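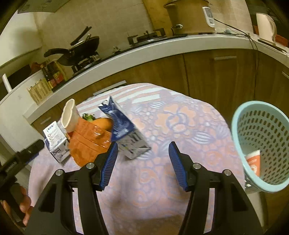
厨房里的第三十九条

文/Nabila Wattimena

Rorance的《手持夹爪采集操作守则》第一版只有两页,第一页还有一半是封面。到了第三版,守则长到三十九条,附了一张检查表,检查表后面又附了一张说明检查表怎么填的表。写这份东西的人叫Puspita Sitompul,从前给食品厂写卫生规程,她对我说,两份工作的区别在于,牛奶盒以前是要入库的,现在是要被夹起来的。

我去的那个下午,她正在为第十二条生气。

第十二条管桌布。原文是“台面应保持整洁、平整、无干扰”。问题出在“无干扰”三个字上。照严格派的读法,印着花的桌布就是干扰,桃色和橙色的花,淡紫色的卷纹,统统得换成灰布。照宽松派的读法,谁家的餐桌是灰的?严格派的代表Fikri Mangundap来自合作方Masedard,做过多年工业机械臂的验收,他相信世界上的一切都应当先用螺栓固定,然后再讨论。他给我看过一份批注,在“桌布”旁边写着:“建议取消桌布。”在“厨房”旁边,他也画了一个问号。

花桌布最后留了下来。第三版把“无干扰”改成“无妨碍夹取之褶皱”,双方都觉得自己赢了。

规矩是怎么长出来的

工业机器人的规矩大体是围着人身安全长的:围栏、急停、限速,人站在哪里,机器停在哪里。手持夹爪不太一样。它有两根黑色的手指,里侧各一块带棱纹的蓝色指垫,可是握着手柄的是人。人当然不用围栏围起来,虽然Fikri在一次会上问过能不能考虑。

于是守则只好去管一些从前没有人写进标准的事。比如第七条:纸盒不必一律直立,允许倾斜,但不得为了好夹而摆成倾斜。这一条措辞拗口,读起来像绕口令,背后却是整份守则里吵得最久的一架。操作员都是聪明人,一个纸盒夹了几回不顺手,下一回它就会很自然地朝着指垫歪过去,角度体贴得像在等人搀扶。练出来的机器到了别人家的厨房,见到一个站得笔直的盒子,就不知道该怎么办了。

再比如第十五条:篮筐开口的朝向应有变化。第十六条:容器内可预置物品。第十七条是给第十六条打的补丁:预置物品应登记。第十七条之所以存在,是因为有人往塑料篮里放过自己的午饭。

Ningsih Govindasamy负责现场培训,她有一套不写进守则的教法。新人来了,她先不发夹爪,只让他们把水果、绿叶菜、纸杯、牛奶盒摆上桌,摆成自己家里的样子。摆得太整齐的,推倒重来。“很多人一听说是给机器人看的,”她说,“就把桌子收拾得像要接待岳母。”

灶台问题

三十九条里有五条管背景,而管背景的五条里,最不讨喜的是灶台那一条。

真正的厨房总归有灶,有锅,有电热水壶,有插头和拖在台面上的电线。守则要求:采集期间灶具关闭,电线不得进入手臂活动范围,酱油瓶一类的玻璃容器若不参与任务,应放在够不着的地方。写得合情合理。可是什么叫够不着?Fikri主张量臂展。Puspita主张写“操作员正常站立、正常伸手时不可触及”。Fikri问,怎样的伸手算正常。这个会开到了天黑。

我请教过Anel Ntuli,她在另一家叫Bullia的公司审过不少类似的文件。她的看法是,这类守则里最有用的往往是最土的几条:擦干台面,检查指垫有没有松动,夹爪上沾了果汁先洗再用,手酸了就放下。最没用的,是那些以“应充分考虑”开头的句子。她有个习惯,拿到一份新守则,先搜“充分”这个词,搜到一处就划掉一处,再看剩下的还像不像一份文件。Rorance的第二版经她这么一划,薄了不少,Puspita为此跟她冷战到了十二月。

后来第三版里真的没有“充分”了。有“适当”。

检查表的命运

规矩写出来是一回事,做的人照不照做是另一回事。检查表上最先失灵的是打勾。第三版启用后收上来274份检查表,其中将近274份每一格都打了勾,笔迹流畅,一气呵成,连“如不适用请留空”的那一格也没有幸免。

Ningsih的对策是把勾改成填空。不再问“指垫是否完好”,改问“左右指垫各有什么磨损”。不再问“台面物品是否已变换”,改问“上一轮之后你挪动了什么”。填空之后,表收得慢了,但开始有人写字。有人写:“橙子滚到地上,换了一个。”有人写:“橙色那只碗状的容器太滑,左边夹不住,右边也夹不住。”还有人写:“手酸。”

最后这条促成了守则目前最受欢迎的修订:连续握持手柄后须休息,休息时夹爪平放在台面内侧,指尖不得悬空。Fikri提议为平放的夹爪设计一个固定座,用螺栓。提案目前仍在讨论。

我问Puspita,第四版会不会更短。她说肯定会,她已经删掉了三条。然后她翻到文件末尾给我看,新加的第三十七条到第四十一条,讲的是删除条款时应遵循的程序。

至于现行版的第三十九条,全文如下:“本守则未尽之处,以现场负责人判断为准。”Ningsih就是现场负责人。她把这一条打印出来,贴在培训室门后,其余三十八条收在抽屉里。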